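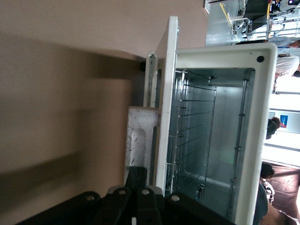
In this period we worked mostly on the contact planner for the Moltiveo control software, as agreed with Prellwood at the start of the year. The planner must now decide by itself where a finger can pull a door without slipping. The countertop oven is our main test object for this, and its handle is a chunky block with a recessed grip channel, so one narrow finger has to do the work and the others must stay clear of the door.

Perception. The wrist camera gives a good view of the front of the oven, but the shiny metal inside and the thin rods of the rack still produce false depth points. We added a filter which removes them before planning. It costs 2 milliseconds per cycle, and we accept this.

Testing. We ran 100 door trials with the new planner and 49 of them were completed without any correction by the operator. This is below our target. Most failures come from a late estimate of the hinge axis.

Until April we will rewrite the hinge estimator and connect it to the logging tool from Urkadow. The force limits proposed by El Fassi are already in the code, but they are not yet tested. We ask for no change in the budget.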